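The Trouble With Tulips

Every June the home pages tell us that anyone can arrange tulips. Buy a bunch, find a vase, let them fall where they like. I have my doubts, and a $487 course at the Rilletti flower school in Drikdale did little to settle them.

The school swears by narrow necks. A wide vase, the handout says, lets the stems sprawl. Fine, but a narrow neck takes so few of them that you're left wondering what the rest of the bunch was for.

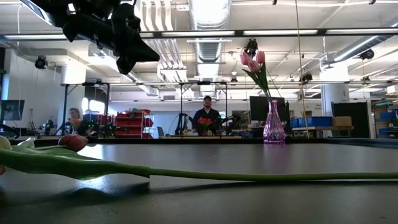
Three in the vase, more on the table

Three pink tulips in a faceted pink-violet vase do look good, I'll admit, with one thin leaf curling away to the left. The long stem lying on the gray tabletop, its bud still shut tight, has a broad leaf I would have stripped. Rilletti leaves them on for "movement." Craddock, the rival school, takes them off for "line."

As for the penny in the water, both schools recommend it. I tried it at home for a week with 2 bunches from the same store, and couldn't tell them apart.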